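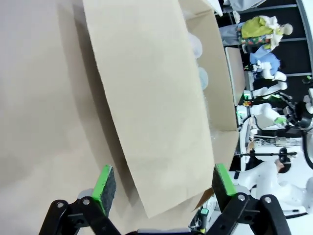
How much of the cardboard people put out for recycling in Fimville gets picked up?

Less than I figured when I started. Over the weeks I kept track, 129 bundles went out on my route and 31 of them were still sitting at the curb after the truck had gone by.

So that's the short version, and the rest of this report is how I got there. I picked this topic for the local environment unit because my street looked terrible every October. Moving season is over by then but everybody is still unpacking, I guess, and there are flattened boxes leaning on every pole. My partner for the project was Mircea Ciobanu, who lives two blocks over, and between us we could cover the whole route before school (he took the hill, thank you Mircea).

What we did

We each walked our half at 6:30 on pickup morning and again after class. On the sheet we wrote the house side, if the bundle was tied or loose, if it was under a roof or out in the open, and if it had other stuff mixed in. My first sheet was a mess because I made up the categories while walking, so I threw that week out and started over with a printed one. I wish I'd done a practice run first!

We also read the city's recycling leaflet, which is two pages and uses the word "fiber" for paper and cardboard without saying so anywhere. I had to ask at the Rizk Street drop-off what it meant. The guy there was super nice and let us look at the baler while it was off.

What we found

Most of the leftover bundles had something in them that wasn't cardboard. Foam corners were the big one, then plastic wrap, then pizza boxes with cheese stuck on. Rain was the other thing. After the one really wet Saturday the bundles went all soft and the pickup after that left a lot behind, although I can't say for sure that was the reason, we only had the one rainy week to go on.

Tape didn't seem to matter. I was convinced it would (my grandma peels every strip off) and I had a whole paragraph ready about it, but taped boxes went on the truck just like the others.

Stuff I'd do differently

Start in September so there's more weather to compare. Ask the drivers, which we were too shy to do. And I'd weigh some bundles, because a flattened fridge box and three cereal boxes both got one tick mark on our sheet and that's kind of silly.

The sheets are in the folder behind this report, Mircea's are the ones with the coffee on them.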